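O Hallport subiu ao segundo lugar da tabela e a cidade resolveu acreditar. Eu não. Tinha visto o Esthorpe fazer o mesmo, com 80 pontos e foguetes na praça, e em março já vendiam as camisolas a metade do preço. 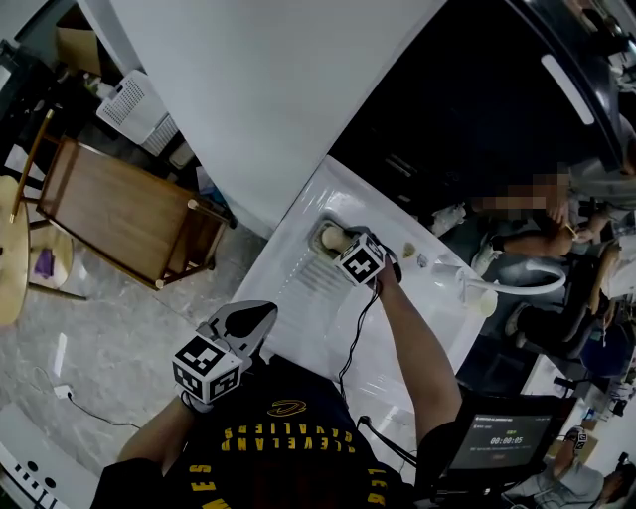
Pia branca, t-shirt dos Cleveland Cavaliers.

O treinador falava de processo. Eu, na bancada do Baxter, só via um guarda-redes cansado e uma defesa que se abria como uma porta de celeiro - e 224 pessoas a cantar por cima disso. Ganhámos ao Grolton por um golo que bateu num patim e entrou de costas. Chamaram-lhe carácter.

No autocarro de regresso, perguntei em voz alta se alguém apostava dinheiro no título. Ficaram todos a olhar para os telemóveis.
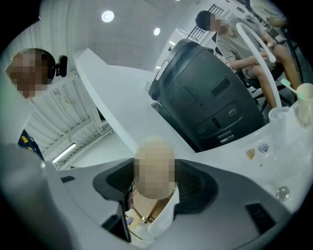

Eu apostava, respondeu uma voz lá do fundo, mas só se o guarda-redes dormisse até ao próximo jogo. Depois quis saber quanto é que eu punha contra. Meti a mão ao bolso e contei as moedas duas vezes.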